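Waltby's old skate shop is getting its lights back on
December 23, 2021

Well, it finally happened! After two winters of walking past that dark front window on my way to get coffee, I can report that the old skate shop on Cao Street has a new tenant, and the tenant is a library. A tool library, to be exact, where you borrow a drill the same way you'd borrow a paperback. It's called Guker (rhymes with "cooker," I asked) and it opens to the public in January.

I stopped in yesterday while they were still putting up shelves, and Tolera Hadgu let me poke around for most of an hour even though he clearly had better things to do. He's been running the tool swap out of the church basement for years, and if you've ever gone down there you know how bad it had gotten. You had to move three leaf blowers to reach a level. I once borrowed a tile cutter and came home with somebody's waffle iron in the same bag, which I did return, Tolera, I promise.

The collection now stands at 1268 items. That covers the stuff you'd expect, like ladders, clamps, sanders and a whole wall of hand saws, plus a few things I did not expect, including a cider press and a machine for stretching shoes. Shuzhen Xu has been entering all of it into the catalog, one piece at a time, with a photo and a note on what condition it's in. Some of the notes are pretty blunt. The entry for one hedge trimmer just reads "loud, pulls left."

What it costs

A yearly membership is $16 for anybody who lives in Waltby, and that gets you as many loans as you like, up to four things out at once. Loans run a week. You can renew by phone or online unless somebody is waiting. Late fees are a dollar a day, and they stop once they reach the price of a membership, so you can't go broke over a forgotten pipe wrench.

If you'd like to pay your way with labor, they'll take that too. Two Saturday shifts at the counter and your year is free. I signed up for the sharpening bench, having no skill at it whatsoever, and Kaiwen Lu has agreed to teach me (poor Kaiwen).

Where the money came from

The town put in a grant of $2000 for the first year's rent deposit, and Brerkomico, the hardware place out by the rail crossing, sold them the shelving at cost and threw in a used key machine. The rest came out of the fall rummage sale and a chili supper that I'm told went through every bowl in the building. I was there for the chili and I had seconds.

The rent itself is low for the next two years while the landlord works out what to do with the upstairs. After that, who knows. Tolera says they'll need memberships to cover most of it by then, and he was very plain with me that a few dozen cards won't be enough.
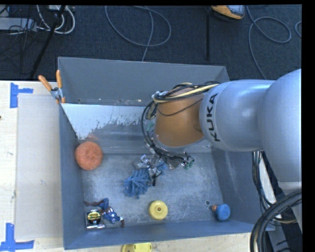
What's in the back room

My favorite part of the place is the back, where the skate shop used to keep its rental boots. They've pulled up the old rubber flooring and put in two long workbenches, so if you live in an apartment with no room to saw anything, you can do it there during open hours. Bring your own wood and sweep up after yourself. There's a sink, a decent vise at each bench and a first aid kit that Shuzhen says had better stay full.

Repair nights start at the end of January. Jinlong Du will be on hand for lamps, toasters and small motors, and he'd like you to bring the cord along, please, even if you think the cord is fine. Lanying Feng is doing zippers and anything with a hem. I have a winter coat with a zipper that's been stuck since last spring, so I'll be first in line, and I'm not going to be gracious about it if you cut in!

A couple of things they won't take: gas cans, anything with a cracked housing, and chainsaws. They've been offered a lot of chainsaws. What they could really use is extension cords in good shape, a wheelbarrow with a tire that holds air, and a dolly that can handle a fridge. You can drop donations at the side door on the alley, but knock first and wait for somebody to come, because last week a box of router bits sat out in the sleet all night.

The sign still says Skates. They're keeping it up until the new one is painted, so look for that if you're coming from the post office end. Parking is the usual mess, and the lot behind the bakery is fine after four.

Cards go on sale the first week they're open, and you'll need something with your Waltby address on it. A gas bill works, or a piece of mail. I'll be at the counter on one of the early shifts, so come say hi and be patient with me while I learn the computer.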